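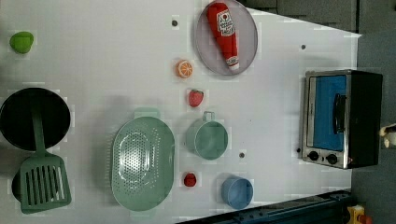 Plinik finally has a shoulder joint that doesn't sag, so I can stop writing about shoulder joints! If you missed the last newsletter, Plinik is the tabletop arm a few of us have been putting together at the shared workshop since November, and up to now it has mostly been a very expensive way to knock things over. With the shoulder sorted I've moved on to the part I was looking forward to all along, which is getting it to pick stuff up and put it somewhere on purpose. I'm practicing on toy kitchen things, and they're harder than you'd think. The ketchup bottle on the plate is a decent target because it's long and I can go at it from either side, but the strawberry rolls if the fingers close even a little off center, and I've had a real fight with the cups. The green cup's handle is small and my fingertips are fat. (Catríona Carroll has offered to print me skinnier ones and I'm going to take her up on it.)

The shoulder fix, for those who asked: I took out the printed bracket, put in a bent steel one, and moved the motor 14 mm closer to the base. I also swapped the belt, which had stretched. It took 3 evenings, one of them spent looking for a hex key that was in my jacket. The whole build now stands at $245 in parts, not counting the control board, a Prundex I already had in a drawer from the plotter project.

Next up is the spatula. I want Plinik to lift it off the frying pan by the handle and set it down on the table without dragging the pan along, and so far the pan wins. I think the wrist needs to tilt before it lifts, so I'm rewriting that bit of the code, again. After that I'd love to try the toaster oven door, but I'm a little scared for the handle.

If you want to come poke at it, I'm usually at the big bench from 7 on build nights. Bring small objects with odd shapes! I'm also after a short length of cable chain if anybody has leftovers, and whoever borrowed the good crimpers, please put them back in the blue drawer.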